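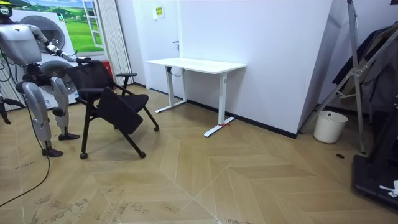 Trorkano open day

The Trorkano open day was a public demonstration of a humanoid robot held by the firm Hutex at its Grimthorpe site on November 8, 2019. It was announced as the first chance for outsiders to see the Trorkano machine do household and office chores. Accounts of the day differ on how much of the work the robot did on its own.

Background

Hutex had shown short clips of Trorkano since June, most of them edited. Trade writers complained that the clips never ran long enough to show a whole task. The company replied with an invitation to Grimthorpe, where the robot was set to work in a room fitted out with a standing desk, a black office chair and a white front-loading washing machine. Some 100 people attended, in groups, and each group was given one session.

Demonstration

The main task was moving the office chair. Trorkano, a silver-and-white machine on two legs, took hold of the top of the backrest with one dark gripper hand and held the chair, tilted, on a herringbone wood floor. Hutex described this as "everyday help at home." The chair was on casters, and several visitors noted that a light push would have done the same job.

The washing machine was not used in any session. Staff said that laundry was "on the roadmap" and gave no date for it.

Results

Hutex later reported that 63 chair moves had been completed over the day. It did not say how many had been tried, how far the chair had to travel for a move to count, or how often staff stepped in. No outside party kept a record.

Reception

The most detailed account came from Lindiwe Chauke, an engineer who wrote up her visit for the newsletter Le Roux. She granted that staying upright while handling a rolling load is hard for a two-legged robot, and called the grip steady. She was less taken with the claims around it. Her question about remote control was answered with "a mix of modes," and she was not shown the operator's station. A machine that moves one known chair in one known room, she wrote, has not been shown to move chairs.

Hutex said the review missed the purpose of an early showing. It promised a longer test with furniture picked by visitors. No such test is known to have been held.

See also

Humanoid robot
Mobile manipulation
Technology demonstration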